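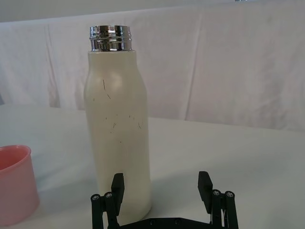 Dexter Dela Peña told us that students would carry a refillable bottle if the fountains were closer to the classrooms, and that became our starting question.

Our group looked at bottled water sales in the Kolstead building. The snack counter sold 2,990 bottles in one term. In August the school put in 2 new fountains on the upper floor, and we kept a log at each one for 10 school days.

Sales went down most at lunch. Mornings stayed the same - most people buy on the way in, before they pass a fountain. We also asked four teachers, and three wanted one near the gym.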